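Writing house rules for the gripper bench

I have spent most of my evenings since January on something I never expected to enjoy this much: writing rules. Real ones, printed out, with numbers down the side! The working title is the Rirnier bench rules, after the shared workshop where I do most of my gripper work, and the current draft fits on 2 pages if you don't mind small type.

It started with a mess. I was going back through 1253 recordings of picking and placing, trying to work out which ones I could use, and more than 900 of them had something in the notes that didn't match anything else in the notes. One person wrote "start open", another wrote "start normal", and I had written "as usual" (thanks, past me). So I got myself a pot of tea and began a list.

Rule 1 is my favourite. Every session begins with a bare table. No screwdriver parked at the back, no mug, no sheet of paper with the plan on it. You look at the surface through the gripper's own camera before you put anything down, and you keep that view with the session. If a shadow or a patch of glare bothers you, write it down then, while the table is still clear.

Rule 2 is about the fingers. Wipe the inner faces, check the screws, and then open and close them once with nothing between them. Note the opening you begin from in the same words every time. We settled on "open", "part open" and "closed", and I can't tell you how much happier my spreadsheets are for it.

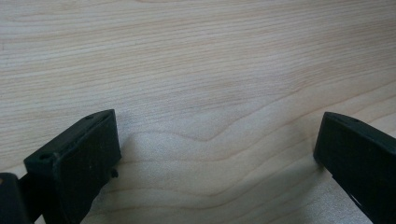

Eylül Uysal wrote to say that Rule 1 is fine as far as it goes but doesn't mention the table itself. Two benches can both be clear and still look nothing alike to a camera — a strong wood grain gives it plenty to follow, a plain white sheet gives it hardly anything — so the log ought to name the surface as well as say that it's empty. Also, could we please stop calling everything "the desk".

Yes! Completely fair, and it's going in as Rule 1b. I tried it on my last batch of notes and found I'd swapped benches partway through a session without mentioning it anywhere. There's now a line at the top of the log sheet for the surface, with room for a few words (pale wood, grain running side to side, that sort of thing), and every bench is getting its own short name on a sticker.

Rule 3 is still being argued over. I want a pause before the first movement of each recording, with the hand held still, and Ademir Quintana wants the same pause at the end too. I've come round to his side, mostly, though it makes short tasks feel very slow. We're trying it both ways on the Idier sorting jobs this month.

Rule 4 is the safety one and it's short. Hair tied back, sleeves up, and fingers (the human sort) stay out of the gap while the trigger is under anyone's hand. It applies when you're only showing a friend how it works, and it applies to me.

After that come the dull ones about charging, labelling and where the spare screws live. I love them all equally. The 15 lines about file names may need to become a separate sheet, as Rule 9 has started to wander on to a third page.

If you keep rules like these for your own bench, send them over, however scruffy. I'm especially after wording for when to throw a recording away, where my draft still just says "use sense".

Related posts
Labels that stay stuck: a small Undasico test
What goes in a session log
Cha, week one: sorting pegs by feel
Why I check the screws first

Contact | Copyright Rirnier bench notes | Back to top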